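Looking After the Whiteboards

With the big spring cleaning behind us, a word about the whiteboards at Pukaleo, which get more use than anything else in the building and, I'm afraid, rather less care than the coffee maker. We have 4 of them now, counting the one that came over from the Zemero room in November, and between the classes, the planning evenings and the children's drawing hour they hardly get a day off. I'm very fond of them, I'll admit. There is something cheerful about walking in of a morning and finding half a recipe, a bus timetable and a rather good horse all sharing the same board.

The trouble is what stays behind when the horse has gone. Dry wiping is fine for writing that went up the same day, but anything left over a weekend or longer tends to hang on, and rubbing harder with the felt eraser mostly spreads it around.
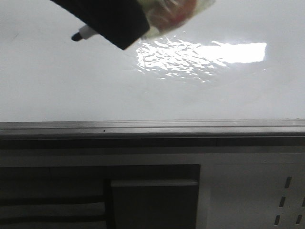
A whiteboard wants a gentle hand and a soft cloth, and it wants them a good deal more often than we've been managing. Once a week would be lovely, and I do mean the whole board, right into the corners and down along the metal ledge at the bottom, where the dust from the erasers likes to settle. The faint smudges and the streaks across the middle are the sort of thing you stop seeing after a while, until the overhead light catches the surface and there they all are again. A little cleaner on the cloth, a slow wipe from the top down, and then a second, dry cloth to finish – that is really all there is to it, and it takes less time than waiting for the kettle. Please don't use the green scouring pads from the kitchen, however stubborn the mark! They scratch, and a scratched board holds on to ink for good.

We have put $200 aside this year for cloths, cleaner and new markers, and the first order from Zerneo has come in. You'll find it on the shelf by the back door, next to the paper towels. If you open the last bottle of cleaner, do write it on the supply list so that we can order more before we run out, and if a marker has gone dry, please be brave and throw it away. I know it feels wasteful, but putting it back only means the next person gets to find out for themselves.

While we're on the subject, could we all look around for small things that have wandered off from the craft cupboard? Clips, hooks, tubes and odds and ends seem to travel a long way in this building, and a few have turned up in places I wouldn't have thought to look.

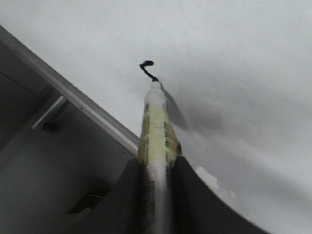
Up close at the white surface: a slim tube in a yellow-green wrapping, with a thin black hook at its tip.

Anything you can't find a home for can go in the basket at the front desk, and we'll sort through it at the end of the month. The big board in the Bùi room will be out of use for one afternoon while its wall brackets are tightened, so if you have a group in there, please borrow the rolling one from the hallway – it sticks a little on the left wheel, but it gets there in the end.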